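### 4.2 Low-contrast tabletops

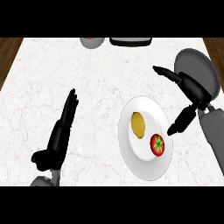
**Figure 3.** Simulated tabletop with the white marble texture and a white plate. Both hands are empty.

Anatole Cordier objected to an early draft of this section on the grounds that a pale plate on a pale table tests the renderer more than the policy. We kept the condition but now report it separately from the wood and fabric textures.

The policy was trained on 536 demonstrations collected in simulation at the Cendport site. None of them used a marble surface. At test time we ran 500 episodes per texture, with object positions drawn from the same distribution as in training. An episode counts as a success if the named food item is lifted clear of its dish and held for 30 control steps.

Most failures on marble came before contact. The hand closed early, on the side of the plate nearer the arm, and the policy did not reopen it. The depth-only baseline from Linden did not show this pattern, although it dropped more items after the lift. Adding random table textures to training removed most of the early closures and left the drop rate unchanged.

We did not tune the grasp threshold for this condition. The value from Section 3.4 is used throughout, and all runs share seed 1003.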